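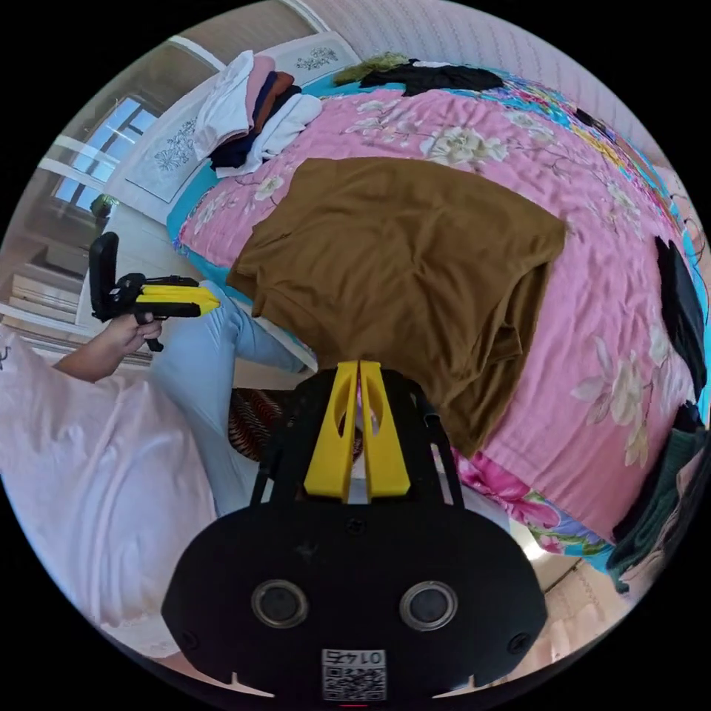

Folding & Packing FAQ

Do I have to fold on a table?
No, a made bed is fine. Quilt pulled flat, shirts in the middle, finished pile up by the pillows.

How do I fold a shirt for the Ornetti bag?
Roughly square. Smooth the hem before you stack it.

How many bags per order?
2 max. Extra bag is 600 grams more shipping - ask Nilmini Munshi first.

Can I mix darks and lights?
Yes, if theyre clean and dry. Fuzzy stuff goes in seperately.

Missed pickup?
Email Reto Aigner before noon.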